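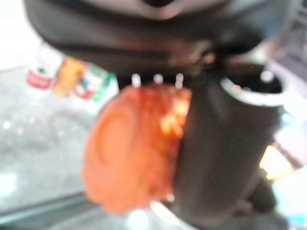 Home Topics Venues & Locations Ask Log in

Reading time: 7 minutes

Letting our house out for a film shoot - what should be in the agreement?

brudby_lane

We own an old house outside Brudby with a walled garden and a couple of barns. We run it as a small guest house under the name Mallet. Last month we had an email from a location agency called Irka, asking if we would let a production company, Mudinico, use the ground floor and the garden for a drama. They want it in April.

The fee they have offered is £1,166 a day. There would be a day for setting up and a day for clearing out as well, and those are at half rate. They sent a short agreement, 2 pages long, which says they will "make good any damage" and not much else. They have asked us to sign before they send the schedule.

I have never done this before. The things that bother me are the floors (old boards, waxed), the lawn if it rains, and the fact that we have guests booked in upstairs for part of that time. The agency says guests can stay as long as they keep quiet during takes. I also don't know if our insurance covers it, or if the insurer even needs to know.

Is the fee fair, and what should I ask them to add before I sign? We would like to do it if it can be done without too much upset.

hallkeys

I have let a hall and two cottages to crews over the years, so this is from the owner's side only. I can't tell you if the fee is fair, as it depends on the size of the job and what else is near you. Ask for the number of crew and the number of vehicles first. A crew of a dozen with a van is one thing. A full crew with catering, a generator and a line of lorries is a different job and should pay more.

Don't sign before you have the schedule. It doesn't have to be final, but it should give you the dates, the start and finish times each day, and which rooms they want. If they can't give you that yet, ask them for a holding fee to keep the dates free.

I would want these written into the agreement:

- The hours, and an hourly rate for overtime. Mine starts the minute they go past the agreed finish. Without it a day that should end at 7 in the evening can drift on to midnight.
- Which rooms and which parts of the garden they can use, and that everything else is out of bounds. Include the kitchen and the toilets, one way or the other.
- Floor covering in every room they walk through, laid before any kit comes in. Ask what kind. On waxed boards you don't want tape stuck straight to the wood.
- Track or boards on the lawn for anything with wheels, and who pays for turf.
- No painting, screws or nails without your written consent, and things put back to the original colour and finish.
- A damage deposit, held until you have walked round with them on the last day.
- Full payment before they arrive. I have waited months when it was left until afterwards.

Take dated photographs of every room the evening before they come in, with close shots of any marks already there. Get the location manager to go round with you and sign the list. It takes an hour or so and it saves arguments.

As for the guests, I would move them. "Quiet during takes" means no baths, no doors and no walking about over the ceiling, at times you won't know beforehand. If you can't move them, the company should pay for the lost rooms, and that is separate from the location fee.

greygable

Ring your insurer before you do anything else. Mine treated filming as a change of use and wanted it in writing. They didn't charge extra but they did want a copy of the production's public liability certificate, and they asked about smoke effects and candles. If the house is listed you may also need to talk to the council about alterations, even temporary ones.

Check parking too. We had almost 300 metres of verge churned up because the unit base was in the next field and nobody had spoken to the farmer. It was put right but the neighbours were cross with us and not with the crew.

porchlight22

just say yes its good money. they did our street and it was fine, they gave us bacon rolls

Comments

brudby_lane: Thanks, this is a great help. I have written back to Irka asking for the schedule and the crew numbers, and said we can't sign until we have both. The insurer wants the certificate and a letter.

hallkeys: Good. Ask who your contact is on the day as well, and get a mobile number. The agency won't be on site.

fenway_b: Does the same apply for stills? We get asked for catalogue shoots more than film.

hallkeys: Mostly yes. Fewer people and shorter days, but I still use the same agreement and still ask for the deposit.

greygable: Put something in about them using the name of the house. We didn't want ours in the credits and had to ask late on.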